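Week 5 handout: Parasocial feuds and the revenge series

Last updated: 2024-03-28

Welcome back! Last week we left off with the fan forum readings, and I promised we would get to the fun stuff. So: creator feuds. By a feud I mean a public quarrel that plays out in posts, replies and reply videos, where the audience gets to pick sides and (this is the part I love) gets to write some of the plot.

Our main case is the Hollenstein breakup, which ran as a serial on the short-video app Tonel. Read the transcript packet before class. It covers 17 episodes, and yes, they go fast!

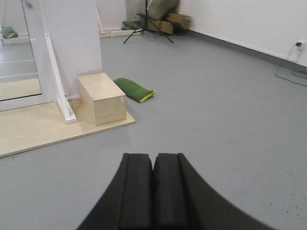
Fig. 1. Gripper over a light gray floor.

Terms to know

Callout: a post that names its target. The first Hollenstein episode is a classic callout.

Subpost: a post that everyone knows is directed at someone, with no name in it. Watch how the comments fill in the name within minutes. Somebody always does it, and then the creator gets to say "I never said who."

Receipts: screenshots, voice notes, old messages. Ask who picked them and where they were cropped. Episode 9 is wonderful for this, because the same chat shows up again in episode 12 with two more lines at the top, and the whole argument reads differently.

Cliffhanger tag: "part 2 if this does well." It turns viewers into people who are owed something.

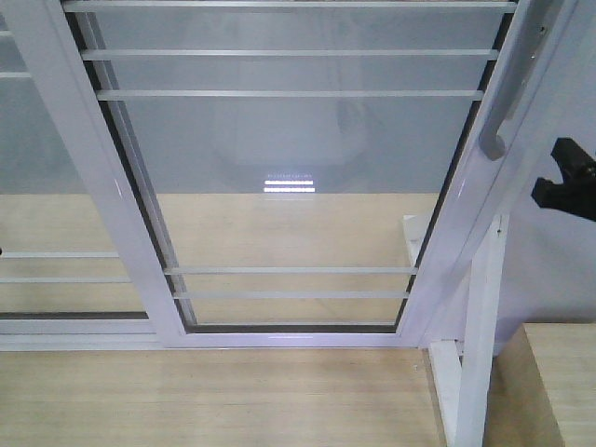 Fig. 2. White aluminum window sash with glass pane and dark gaskets.

How the audience talks

I went through 632 comments under the Dalladon reply video and sorted them by who they speak to. A lot of them talk straight to the creator, as you would to a friend ("girl, block him"). Others talk to each other, and 47 talk to the ex, who doesn't even have an account there! Keep that last group in mind when we get to Stoston, a gossip newsletter that quoted those comments as if they were public opinion. 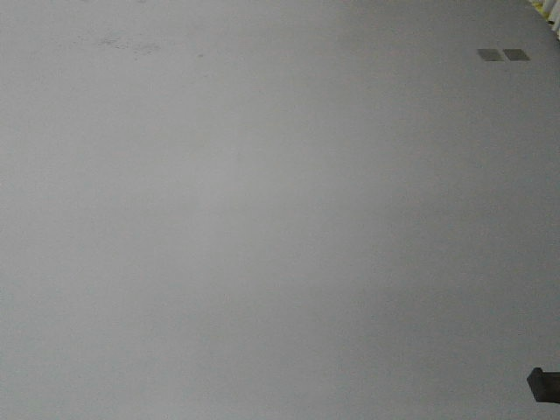 Fig. 3. Gray surface with two small rectangular patches.

For discussion

Pick one episode and find the moment where the creator stops telling the story and starts answering the comments. What changes in the way she speaks?

Is a private message still private once half of it has been read out loud? Bring an argument, and try it on an episode where you like the person doing the reading.

Short response: one page, due at the start of next class. Quote at least one comment thread in full, typos and all.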